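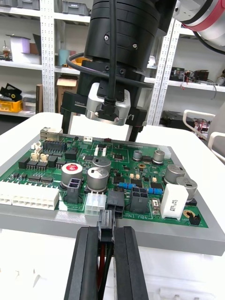
How to Reserve Group Seats at the Costwood Theatre

Groups attending a performance at the Costwood Theatre may reserve seats in advance through the group sales office. The procedure below applies to plays, concerts and dance programs in the main auditorium. Studio performances are general admission and are not covered.

Before you begin

Select a first and a second choice of performance. Friday evenings in March fill early, and the office cannot hold two dates for the same party. Have the name of your organization, a daytime telephone number and the expected size of the party at hand.

Step 1. Submit a request

Complete the group request form online or at the box office window. Parties of up to 200 are handled by the group sales office. Larger parties should apply to the house manager in writing.

Step 2. Review the seating offer

The office will reply within 5 business days with a seating plan and a price. Seats are offered together where possible - larger parties may be divided between the orchestra and the balcony. The building opened in 1944, and the balcony is reached by stairs only. Patrons who use wheelchairs are seated in the orchestra with their companions, and these places must be requested on the form.

Step 3. Pay the deposit

A deposit confirms the reservation. Requests without a deposit are released on the date printed on the offer.

Step 4. Confirm the final number

Send the final number when paying the balance. Seats may be added after this point if they remain available, but they may not be returned.

Step 5. Collect the tickets

Tickets are issued in a single envelope to the group leader, who should bring the confirmation letter to the box office. Latecomers are admitted at a suitable break in the performance.

Page last revised Wednesday, September 25, 2019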